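Jilgate 307 steam iron

The Jilgate 307 has a ceramic soleplate and three steam settings. Heat-up to the cotton setting took 2 minutes. Output is even at the tip and weaker at the heel, so wide hems need a second pass.

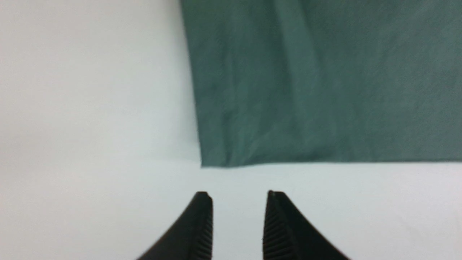
The tank holds 307 ml, hence the name, and fills through a narrow side port. Anti-drip works on cotton but fails on the silk setting. The flex is too short for a tall board – an odd saving at this price.

Comments

Csenge Csonka: Mine leaks on silk too.

Harawira: Does the tip reach between shirt buttons?

Related
Gerkberg garment steamer
Grinham folding board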